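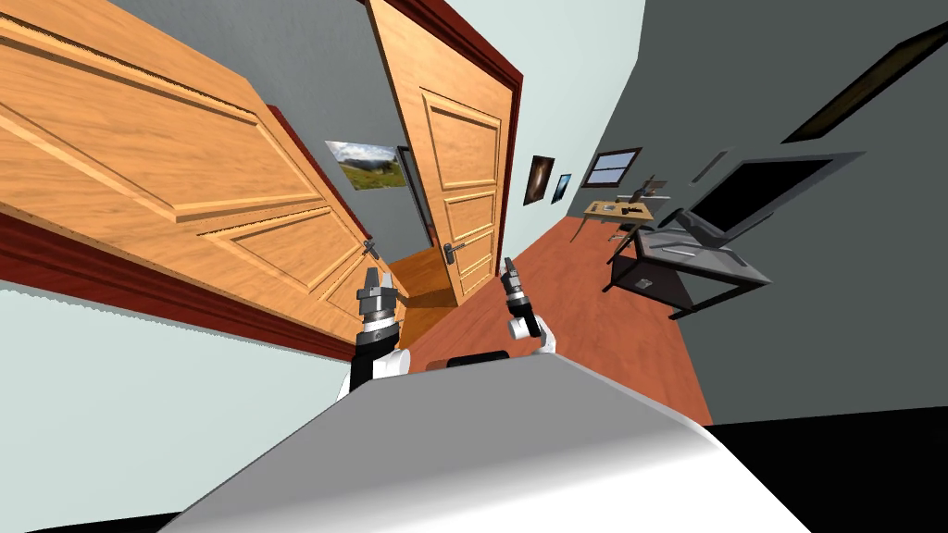

Two wooden doors, both at least partly open.

February
by Melahat Eren
Filed under: Home & Habits, Small Repairs

My grandmother could tell who was walking in the corridor by the sound of the floor. I grew up in her apartment, and I learned it a little too. My uncle put down his heel first. My mother was very quick, and in the evening she was slower. When I moved to this country I lived for some years in buildings with carpet, and I did not know why I felt so alone there until I visited a friend who had old boards and heard her coming from the kitchen with the tea.

So this month I want to write about the sounds of a house, and mostly about doors.

In our apartment the bathroom door had a complaint. It started low and went up, like a person asking a question. My grandfather wanted to put oil, and my grandmother did not permit it. She said that if the door is silent, how will she know that somebody is sick in the night? He oiled it one time when she was in Skimis with her sister. She came back, opened it, and did not speak to him until dinner. After 16 days the noise returned and everybody was relieved, also him.

I have now my own doors, and the bedroom one started to scratch last winter. I asked Nevzat Karabulut, who repaired the windows for us, and he told me to wait until spring before I cut anything. Wood takes water from the air and becomes bigger. I did not wait. I took off a thin piece from the bottom with a hand plane, and in April there was a gap where the light from the hallway came in and the cat put her paw. I paid 268 for a man to correct it. Please wait until spring.
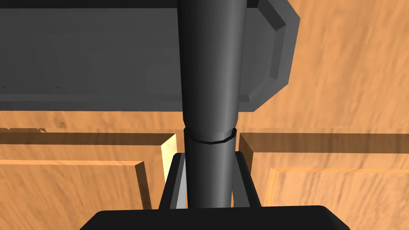

Dark cylinder, narrower below the seam.

For squeaking hinges my method is simple. Lift out one pin only, wipe it with an old sock, rub it with candle wax, and put it back. Then do the next one. Oil works faster but it runs down and makes a black line on the paint, and I never could clean this line completely.

The floor is more difficult. Buppha Chuensuk, my neighbor downstairs, puts talcum powder between the boards with a soft brush. It was good for her for one season. I tried it and my socks were white for a week.

I still have one board that talks, near the coat hooks. My husband offered to put a screw in it. I said I would think about it, and I heard in my voice my grandmother. The board is staying for now. When my son comes home late he steps over it, and he believes I am asleep.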